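7/24/18

Wrist view policy, cluttered table, day two of the pause-and-look runs

Writing this down while it's fresh, because I think we have something! Short version for Shiyu, who asked in the hallway: making the arm stop and hold still over the table for a moment before it commits to a pick helps a lot more than any of the network changes I made last month. Same weights, same gripper, same table. The only difference is the hold.

What I ran

90 picks with the hold, split over the morning and early afternoon. Targets were the small flat stuff (scraps, sticks) that Pasura has always been bad at. Fingers open, come down to hover height, hold, take a fresh wrist image, re-plan the last bit of the descent, close. The old version took its image on the way down and never looked again.

Got 71 out of 90. I had to go back through the log twice before I believed it. The version without the hold was never anywhere near that on flat targets, though I don't have a matched set yet so I'm not putting a number next to it. Zlatko wants the matched set before anybody says "improvement" out loud and he's right.

Hold length is set to 2 seconds right now. That was a guess. I bet we can cut it way down, most of it is me being nervous about the arm still ringing after it brakes. Rafail has the accelerometer script from the Tarnport arm and says it should drop right in.

Setup notes

Green cloth on the table, clamped at the far edge. Press it flat before starting, the creases throw little shadows and the segmenter loves them. Cardboard box stays on the right side with its flap folded out over the cloth. I like having the flap there, it's a good hard edge for the planner to respect. Room left the way it was, litter on the floor and all the humanoids standing out there behind the table. The background is part of the test: the old policy would sometimes put its attention on a sheet of paper on the floor way past the table edge and then the descent would drift. With the second look from hover height the floor paper seems to lose out almost every time.
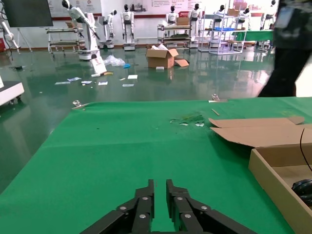 Failures

19 misses. Sorting them by hand from the log, going slowly.

The biggest group is crumpled pieces lying close together. The policy treats the clump as one object, aims for the middle, and the fingers close on whatever sticks up highest. Sometimes it comes up with one scrap and leaves the rest, and I counted those as misses, which is harsh, but Fadime and I agreed on that rule before starting and I'm not changing it halfway.

Sticks: the angle estimate is fine, the height is what kills it. A thin stick flat on cloth leaves almost nothing to grab. When the tips touch down a hair early the stick rolls. Want to try letting the fingers press lightly into the cloth. Muammer did something like this with the Uysal pads and still has the stiffness settings, ask him.

A few were plain timeouts in the planner near the flap. Not interesting, will fix.

The fun part

I dumped the attention maps before and after the hold for run 674 and put them side by side. Before: a smear over half the table and a hot spot out on the floor. After: tight little blob on the target, nothing else. Really pretty. Pinned it up by the coffee machine. Most of the maps aren't that clean, so don't let me use it as the typical one.

To do

Matched set without the hold, same targets, order shuffled. Shiyu offered to reset the table so I don't fool myself placing things.
Shorter holds, once Rafail's script is in.
Soft press on the sticks.
Ask Zlatko if the Grornisitz abstract can wait until October. If the matched set holds up I'd much rather send this than the old plan.
Fadime: where did the spare cloth go?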